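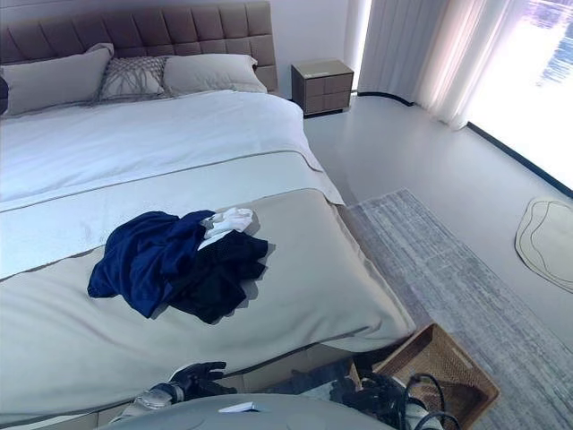

Uniforms, forms and the rest of it: getting through the school year at home

Tips sent in by Makdale School families, typed up fast between pickup and supper. Take what works.

Name labels
Iron-ons come off the polo collars by December. Sew them, or use a laundry marker on the care tag. Last name first, big letters. Francine Poirier writes inside both shoes too, and in the lunchbox lid, and on the water bottle under the sleeve where it doesn't rub off.

Second kid getting the sweater? Don't cross out the old first name. Just put last name only from the start.

Grass stains on khakis
Cold water first. Dish soap, old toothbrush, work it from the back of the fabric. Leave it 14 minutes or until you remember it. Then wash as usual. Check before the dryer!! Dryer sets it for good.

Ink: rubbing alcohol on a cotton ball, paper towel underneath, keep moving to a clean spot on the towel. Test the hem.

Glue stick just washes out. Leave it alone.

The paper pile
One clipboard by the door. Anything needing a signature goes on it, nothing else. Sign it standing up, back in the backpack same night.

Permission slips, take a picture with your phone before they go back. You'll want the pickup time later and the slip will be gone.

Artwork: a flat box under the couch. When its full, pick 5 and let the kid pick 2. Recycle the rest after bedtime.

Lunches
Freeze the sandwiches. Ham, turkey, cheese, peanut butter if your kid's room allows it. Not egg, not mayo, not lettuce. Butter the bread edge to edge so it doesn't go soggy. In the box frozen, with an ice pack, fine by noon.

Cut apples: put it back together and hold with a rubber band. Browns a lot less.

Thermos. Fill with boiling water, lid on, 5 minutes, dump, then the hot food. Dean Blackburn says he skipped this all of first grade and got cold noodles sent home every time.

Sour lunchbox: baking soda paste, wipe, leave open overnight on the dish rack. The fabric ones get a real wash by hand, and dry them upside down.

Bake sale
Bar cookies over cupcakes. Every time. They stack, no frosting on the car seat. Line the pan with foil, leave it hanging over two sides, lift the whole slab out and cut it cold with a long knife. Wipe the knife between cuts.

Write the ingredients on a card and tape it to the container. Your name on the bottom of the container if you want it back. Masking tape, not the clear kind, it leaves goo. (Goo: cooking oil, wait, scrape with an old gift card.)

Mornings
Clothes out the night before, socks included. Socks are where it goes wrong.

Shoes in a tray. Library books in the bag as soon as they're finished, not the morning of.

Aslı Değirmenci keeps a spare hairbrush and a pack of hair ties in the glove box. Also a stain pen, granola bars, and a pair of plain white socks in the bigger size.

Wet sneakers
Pull the insoles. Stuff with newspaper, swap the newspaper after supper and agian at bedtime. Not on the radiator, the soles curl.

Got one to add? Leave a note at the front office for Harvey Petrenko, before 2 if you can. More on zippers and backpack straps next time.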